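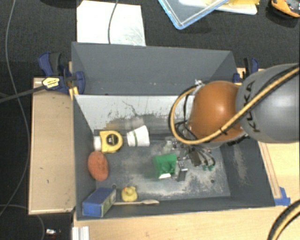

Ronerska, 11 December 2018

Home Posts Archive About Search

I have started clearing the spare room. I put it off since May, when I told myself it would take one weekend. It has taken four so far, and the closet is still full.

Most of what is in there is small stuff. Batteries, keys, toys, hinges, the little feet that come off chairs. Big things are easy to decide on. A broken lamp either gets fixed or goes out. A plastic part the size of a thumb can sit in a drawer for ten years because it might belong to something.

My method is simple. Everything goes into one bin first, with no sorting at all. Then I take things out one at a time, and each one goes to keep, give away or trash. If I can't say what it is, it goes in a jar. When the jar is full I look through it once more and throw out whatever I still can't name.

I had 40 keys. I tried every one of them on every lock in the house, the shed and the old bike chain. Two fit something. The other 38 went to the metal recycling place on the Carno road, along with a coffee can of bent nails. They take mixed metal but they want it dry and without plastic tags, so I spent an evening cutting the tags off.

The batteries went to the drop box at Nigam. It is by the side door now, past the carts, and it was full the first time I went.

I also found the manual for the Nilura heater we sold with the old house. I read some of it before I threw it out. There was a page on bleeding the valve that would have saved me a winter of banging pipes.

Next is the closet. It has the photo boxes in it, and I expect those to go a lot slower. I may leave them until after the holidays and do the coats first.

Filed under: House
3 comments Share

Contact | Copyright 2018 | Back to top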